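Costume Build Report: Our Group Lobster Boil
Nobuhle Zwane, with Samuele Sorrentino and Rodica Sandu

So our project was a group costume for the February parade, and I got to be the pot! Samuele and Rodica were the lobsters (lucky them) and I wore a big silver cauldron made of foam mats, with suspenders holding it up.

The claws took forever. We cut 52 foam pieces and hot glued them over old oven mitts, and my first pair came out looking like boxing gloves. Rodica redid them with a deeper notch and they were so much better. Paint was two coats, and I'd do three next time because the elbows cracked by lunch.

We spent $106 total, mostly on foam and glue sticks. The steam was quilt batting pinned to my headband, and it shed all over the bus! I'd still wear it again, but I'd make the pot shorter so I can sit down.

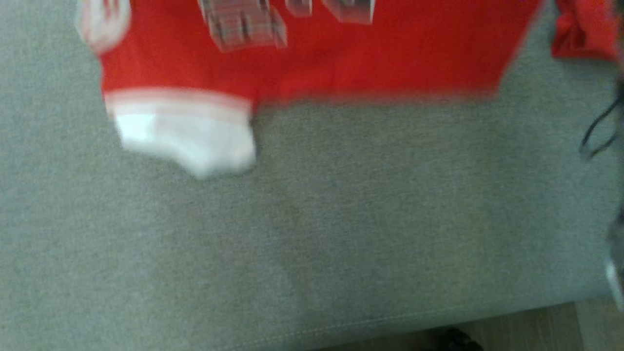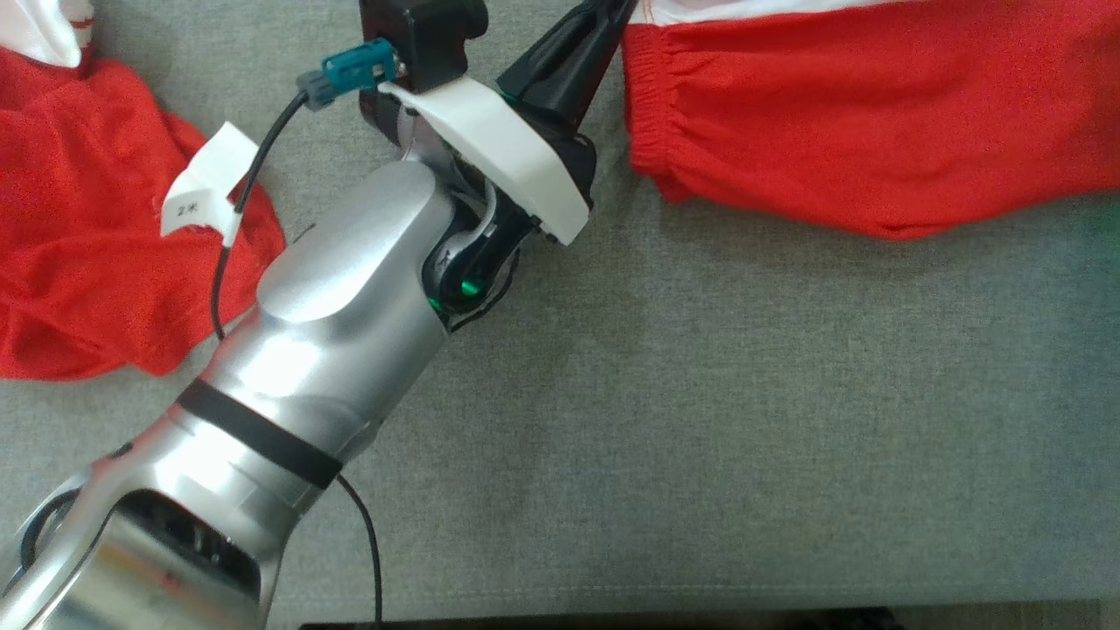 Gray upholstery in both photos, with the red and white top in the first. March 22, 2023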